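Preko Guesthouse > House Questions
Home | Rooms | Kitchen | Prices | Find us

Shared Kitchen and Long Table: Frequently Asked Questions

Last updated: Dec 23, 2018
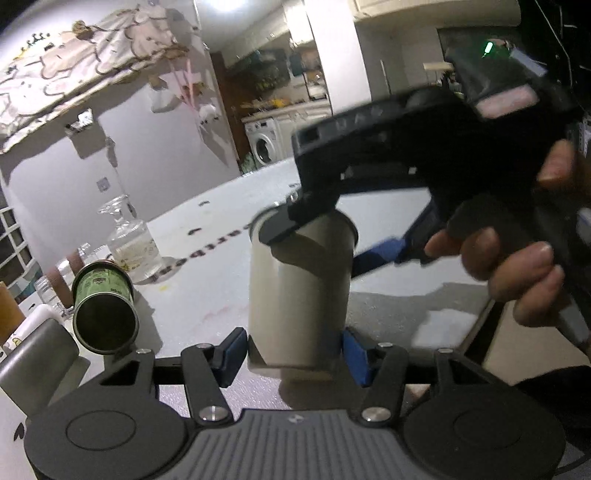 The long table is for all guests, and most of the questions I receive are about it. People eat at it, play cards at it, and leave on it the glass things they want to keep for later. On a usual day you can find small clear jars standing together near the edge, a glass bottle, a stemmed glass turned upside down, and a green can lying on its side. The kitchen is through the brown door frame, so it is only a few steps to carry your things there. Please read the answers below before you write to me, because it is possible that your question is already answered.

Who can use the kitchen?

Every guest who sleeps in the house. Your visitors may eat with you, but please do not give them the door code.

At what time is it open?

It is open all day. We ask only that you do not run the washing machine after ten in the evening. The room on the other side of the wall is a bedroom, and the spin is loud.

Why is the washing machine in the kitchen?

The water connection is there and the bathrooms are too small. It is a front-loading machine. One wash costs 100, and you pay with the tokens from the Vendgate box in the corridor. The box does not give change. If it keeps your money and gives no token, write your room number on the paper beside it and I will return the money the next morning.

Can I take food from the shelves?

The shelves are full, I know it, and it is not always clear what is for everybody. Food with a name and a date on it belongs to a guest. Salt, oil, tea and sugar in the containers marked "house" are for all. If a thing has no name, ask first. After one week, food without a name is moved to the free shelf.

Can I keep the empty jars?

Yes, you are welcome to take the small ones. I wash them and I remove the label if it comes off easily. In February, when we make the orange jam, I need them back again, so in that month please leave them. Last winter we filled 151 jars and still there was jam in the pot.

What do I do with bottles and cans?

Rinse them. Glass goes in the gray crate under the stairs, metal in the blue bag. Paper labels can stay on. Please pay attention to open cans, the edge is sharp and my mother has cut her finger two times. Bottles with a deposit go in the Pellholm box by the back door. The deposit money is used for coffee for the house.

How should I clean the table?

The top is white and it shows everything. Small crumbs and dark bits are best collected with a dry cloth first, then a wet one with a little soap. Do not use the rough side of the sponge. For glue or candle wax, tell me and I will do it.

Can I reserve the table for a birthday or a dinner?

Yes, for a minimum of three hours. The price is 4,000 for the evening, and this includes plates, glasses and one tablecloth. Write to Joyce Nzioka, who keeps the calendar, at least one week before. The other guests must still be able to pass to the kitchen.

May I decorate the room?

Yes, with paper and string. The big paper cloud on the ceiling was made for a child's party and we all liked it, so it stayed. Please do not use tape on the lavender wall, it takes the paint with it. Also do not hang anything over the light switch.

I broke a glass. What now?

Please tell us, we will not be angry. A simple glass costs 288. A cracked glass should go in the bin wrapped in newspaper, also if it still holds water.

Who do I ask if my question is not here?

Joyce is in the office in the morning. In the afternoon you can leave a note in the box at the stairs, in English or in any language you like, and we will try to read it.

Filed under: House Questions, Kitchen, Long Stays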